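Anden Hill Climb: rule changes for next season

The technical bulletin for the Anden Hill Climb was released on Sat 1 November. The course is unchanged, but entrants in the historic and modified classes should read the sections on tires and ballast before booking any winter work.

The historic class cutoff stays at 1959. Cars built after that year run in the modified class regardless of engine size. Replica bodies are accepted on an original chassis only, and the chassis number must be legible without removing any panels. Entries with a replacement plate need a letter from the marque register.

Tire warmers are banned in all classes. Wheel width in the modified class is limited to 26 cm, measured at the rim. The Trikby control tire remains mandatory for single-seaters, in the medium compound only. Coman slicks, allowed last year under a waiver, are no longer eligible.

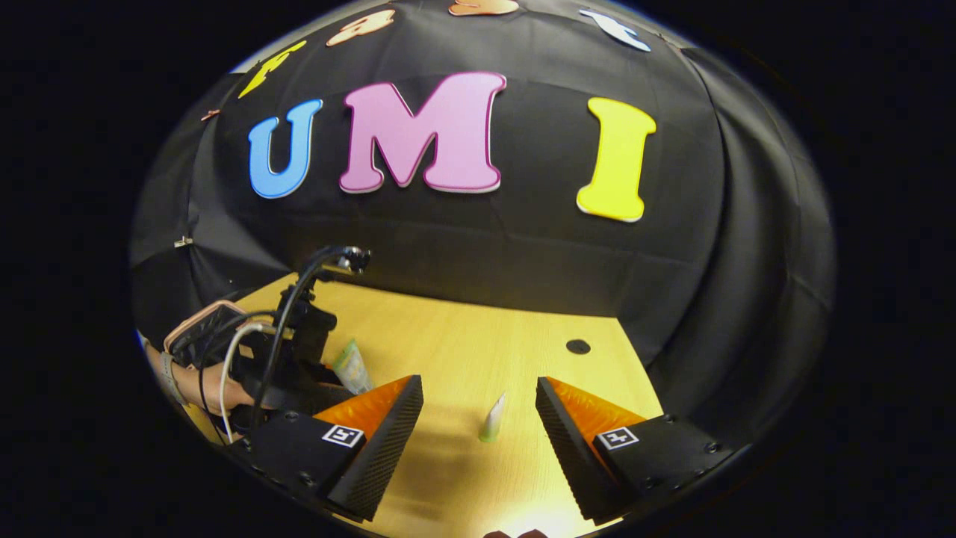
Ballast must be bolted to the floor or a main chassis member with at least two bolts per block. Straps and cable ties will fail inspection. Ballast may not exceed 68 kg in total, and its position has to be marked on the entry form. Moving it between runs counts as a setup change and must be reported to the scrutineer.

The noise limit is 90 dB on the drive-by meter at the Stoder hairpin. A car over the limit gets one warning. A second reading over the limit cancels that run, and the time is removed from the results.

Oana Stanciu remains chief scrutineer. Questions about eligibility should reach her in writing before entries open in April. Include the chassis number and the class applied for.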